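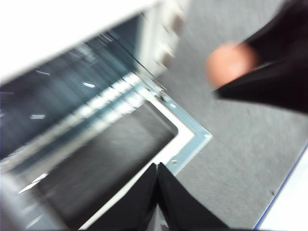 Chapter 5
Can a Machine Do the Chores Yet?

If you have ever come home tired and wished that something else would make supper, you are in good company, and this chapter was written with you in mind. Factories have had robot arms for a long time, but a kitchen is a harder place to work. Doors hinge in different ways, glass throws back the light, and a gripper with two fingers has to come very close to a metal edge without bumping it.

We will spend a good many pages on one small oven, so please be patient with us! In the Meswood trials, the arm was asked to open and close an oven door 896 times, and it managed the whole job on 656 of them. Is that good enough for your kitchen? Keep your own answer in mind as you read.

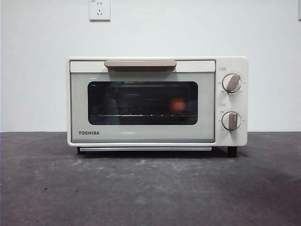 Figure 5.1 A toaster oven with its door closed and a small round object inside, near the rack.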